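Grernik Food Growing Program
Progress report to the Nededis Fund, second period
Prepared by Mal-soon Yeon, program coordinator

Work since the last report

The growing season ran from late spring to September and most of what we planned for this period got done. The Yoo Street plots were dug over, edged and handed out, and the waiting list is now shorter than it was at the start of the grant. The second site was held up by drainage work on the neighboring lot. We got the keys six weeks later than agreed, so only the lower half was planted this year. The upper half has been covered for the winter and will be ready for spring.

In total 167 households took part in at least one activity. Of these, 113 had a plot or a share of one. The rest came to workshops or picked up seedlings at the spring table. Our target for plot holders was met. The target for workshop places was not, mainly on account of two evening sessions that were moved at short notice and drew very few people. We have gone back to Saturday-style daytime hours, and attendance has recovered.

Crops

Beans, squash and sweet corn did well. Tomatoes were poor at both sites because of blight, and we lost nearly all of the late planting. The corn was a change from the original plan, which had more brassicas in those beds. Growers asked for it at the planning meeting and Gun-woo Seol, who runs the site work, agreed to try it in blocks on the sunnier side. Pollination was better than we expected and most plants gave two usable ears.

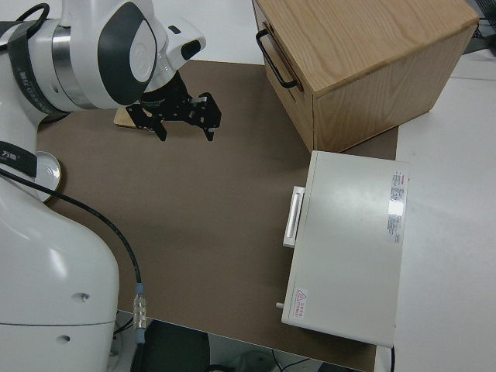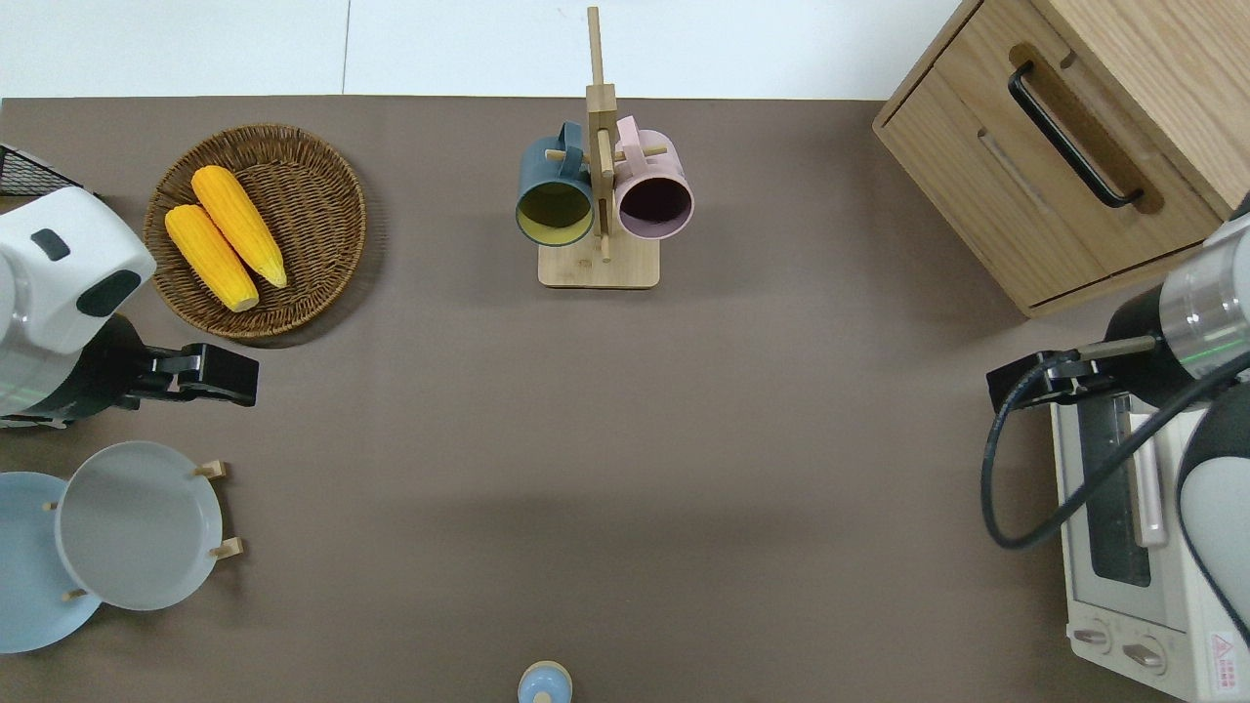

Second photo: two cobs in a wicker basket, upper left.

Raccoons got into one block in the last week before picking. We have priced a low electric fence and would like to move part of the unspent workshop money to cover it. A separate request is attached.

Workshops

We held 13 workshops in the period. Seed starting and composting were full. The canning session had to be run twice — the kitchen only takes a small group — and we would like to budget for that next year. The soil testing day used kits from Prultis, which were easy for beginners to follow, though the results took longer to come back than the supplier had told us.

Budget

Spending is slightly under plan. Water was the one line that went over, by 23 percent, after a dry spell in the middle of the summer. Rain barrels are now in place at Yoo Street and should bring that down. Tool purchases are complete apart from two wheelbarrows on back order. Staff hours are on plan.

Problems and changes

The shed lock at the second site was broken in August and some hand tools were taken. They have been replaced from the contingency line. The path by the gate still floods after heavy rain, and the landlord has been told twice. Gun-woo will raise it again at the lease review.

Next period

Planned work is the upper half of the second site, the fence if approved, and a new round of plot offers in early spring. Seed orders go in before the end of the year. The next report will include the grower survey, which is out now with replies still coming in.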